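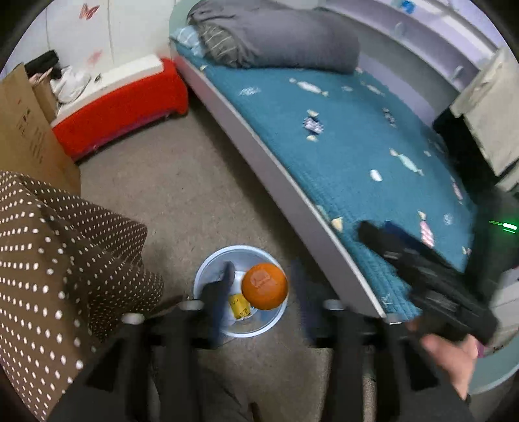
Gripper at the bowl, one finger beside the orange ball and over the yellow packet. Bedroom carpet, Vastwood set, Oct 22, 2024.

Teaching by hand: Vastwood

The pitch is simple: hold the gripper yourself, do the chore, and a robot learns it from the recording. Vastwood wants 3000 of these demonstrations, and 1147 are in. I'm not sold. A person knows when a grasp feels wrong — how much of that gets into the recording is anyone's guess.

Kureren promised a trained policy in May and then asked for more bedrooms. I'd sooner see six clean runs by a robot in a room it hasn't met.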